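Deltine Forum > Learning from Demonstration > Data Collection

Thread: Two-arm basket task, how many demos before you stop?

lamisi_a
Posted 2023-01-17

I'm collecting demos in sim for a two-arm basket task. Teleop with gloves, both hands, five fingers each. The goal is to get both hands on the basket, lift it, and set it down farther back on the table. I have 318 episodes recorded. After I threw out the ones where the basket slipped or a hand went through something, I'm left with 156.

The policy I trained on those gets the right hand to the basket most of the time. The left hand drifts. Sometimes it hovers off to the side and the right hand tries to drag the basket alone.

Before I spend another week in the gloves, is 156 just too few, or is something wrong with what I'm recording?

tessen
What are you counting as a slip? Throwing out half your episodes is a lot. When I started on Trarnedex I was that strict too and all I ended up with was a pile of demos that looked the same. The policy had never seen a bad grip get fixed.

lamisi_a
Slip = basket leaves either hand after the lift starts. Even if I caught it again I tossed it.

tessen
Then keep the ones you caught. Those are the best ones you have.

remig_p
I don't agree with that. Keep them if the recovery is clean. If you fumble for ten seconds and then catch it, the model learns to fumble for ten seconds. I went through a set of 365 once where the operator kept everything that ended well, and the trained policy let go of the object on purpose and grabbed it again. I'd cut the episode at the point where the recovery starts and keep the second half.

tessen
Cutting is fine if your loader can start from the middle. Mine couldn't. Also "on purpose" is a bit strong, it was copying what it saw.

remig_p
Sure, copying. Same result on the table.

benedicta.a
Can we see a view from the head camera? Hard to say anything about the left hand without knowing what the policy gets to look at.

lamisi_a
Ok. The clutter gets shuffled every episode, so positions change but it's the same pool of objects. Lighting is fixed for now. Basket size is fixed, and it starts within a hand width of the same place.

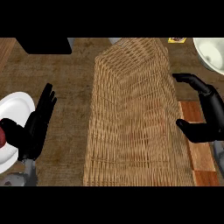

Only the one camera goes into training, plus joint angles for both arms. I have wrist cameras in the sim but left them off to keep the files small. Control is at 20 Hz and I downsample the images.

benedicta.a
Thanks. Your right hand is close to the basket wall and the left one is still up by the plate. Do you always bring the right hand in first?

lamisi_a
Mostly yes. I'm right-handed, I line up the right and then bring the left over. Never thought about it.

benedicta.a
I would look there first. If the left hand waits a different length of time in each demo, the model has nothing to tell it when to leave. From one picture, "left hand waiting" and "left hand about to move" look the same. Either bring both in together or give it some history. We had this on a tray task at Jirport and adding a few past steps helped, but moving both hands at once helped more.

remig_p
Agree with this one. Also check how much standing still you have in the left arm. Plot the joint speeds and see. If it's parked for a third of the episode, trim it.

yaw_dankwa
The basket also takes up most of that view. Once your left hand gets around the far side of the rim I doubt you'll see the fingers at all. I'd turn the wrist cameras on. Disk is cheap.

lamisi_a
Disk is cheap, but upload from here is not great. I can try it at low resolution.

The black bars top and bottom are padding, by the way, to get a square input. Does that hurt?

yaw_dankwa
Not much in my experience. You're wasting pixels, that's all. Crop it later if you get bored.

tessen
I'd leave the cameras alone until the timing is fixed — otherwise you change two things and don't know which one did it.

yaw_dankwa
Record them anyway and leave them out of training. You can't go back and add a camera to old demos.

remig_p
You can in sim if she saved the states. Replay and render again.

lamisi_a
States are saved, yes. So I can render the wrist views for the old ones too.

Update after a few evenings. I plotted the left arm and it is close to still for a big part of nearly every episode. I recorded 128 new ones bringing both hands in together. Trained on only those, the left hand reaches the basket far more often. It still grips too high on the rim and tips it toward the front. I mixed the old 156 back in and the drifting came back, so the old set is out for now.

benedicta.a
Good. For the grip height, are you starting the left hand from the same place every time?

lamisi_a
Yes, same start pose for both arms. I'll randomize that next and post the numbers here.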